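3.2 Listing text and time on market

The sample consists of 158 resale listings in the Zoravthorpe district, each matched to a closing record. Listings withdrawn and re-entered within the same quarter were merged under the earlier entry date. New construction was left out because builders in the district reuse one block of text for a whole phase, and the wording then tells us little about the unit.

Remarks fields were coded for mentions of included appliances, recent kitchen work, and school assignment. Coding followed the scheme of Macaraeg (Cherry Mae Macaraeg, unpublished working notes, January), with one change: "negotiable" items were coded as absent. Two readers coded every listing independently, and disagreements were settled by rereading the original entry in the Tondent export. Prices were adjusted with the Aaltonen index -- the local series, not the regional one -- and days on market were taken as recorded.

Of the 158 listings, 43 named at least one appliance that would stay with the house. These listings tended to be older and smaller than the rest, so a raw comparison of selling times is misleading. After controls for floor area, lot size, and year built, the coefficient on the appliance term is small and its sign depends on whether condominiums are included. We do not interpret it further. Kitchen work shows a steadier association with shorter marketing time, although the remarks field seldom says when the work was done or what it covered.

Photo counts were taken from the Vumum archive and entered as a control only. The content of the photos was not coded. Kitchens appear in almost all listings, often in several views, and a reliable scheme for counters, window coverings, and small appliances would need a separate study. 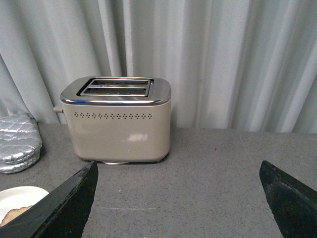
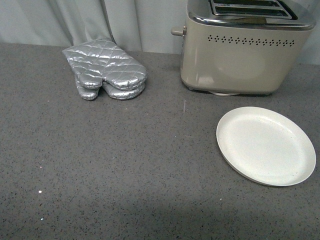 Figure 2. Kitchen interior: gray speckled countertop with a pale curtain behind it, two views. The first view includes a two-slice toaster.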